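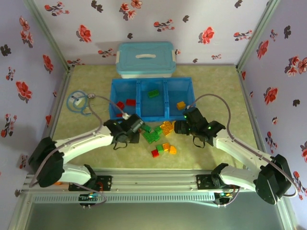 The block-sorting cell at our August open day: two arms, one blue tray, and a bin for each color.

About us

Hi, I'm Madhu Rawat, and I run the training side of Sedura. We're a small school for people who want to work with robots and don't have an engineering degree (I didn't have one either when I started). There are 11 of us on staff, we have one long building with terrible parking, and every August we throw the doors open and let anybody come in and poke around.

If you're reading this page you're probably wondering whether we're your kind of people, so let me tell you how an open day goes. It's the quickest way I know to explain us!

We start at ten with coffee, and then Harish Goel takes the first group over to the sorting cell. It's everybody's favorite. Red blocks go in the left bin, green in the middle, yellow and orange on the right, and the loose ones get piled on the mat between the two grippers. Kids get it right away. Their parents usually need a minute, and then they start asking the really good questions, like what happens when two bricks are stuck together, or how the left arm knows to stay out of the right arm's way. Harish loves that one and will happily talk through lunch if you let him.

People always mention the flowered walls, too. I'm very fond of them.

After that you can wander. Natalia Bañuelos teaches our wiring and controls course, and she sets up a bench where you can crimp a connector and take it home. Kuldeep Mathur does the short talk on jobs: who's hiring, what the shifts look like, what the work pays in your first year. It's at one o'clock, and it fills up, so get there early.

What we teach the rest of the year

Our main course is called Skutari and runs for 13 weeks, evenings only. You'll learn to set up an arm, teach it a task, find out why it dropped something, and write it all down so the next person can follow you. Classes are capped at 12 because that's how many fit in the lab without elbowing each other. There's also a two-week starter course, Rotell, for anyone who's still on the fence, and you can be as young as 17 for either one.

Rekha Katiyar handles admissions and answers the phone herself. Call her if you'd like to visit outside of open day. She'll find you a time when a class is running, and you can sit in at the back with a coffee and watch. Closed-toe shoes, please, and tie back long hair before you come into the lab.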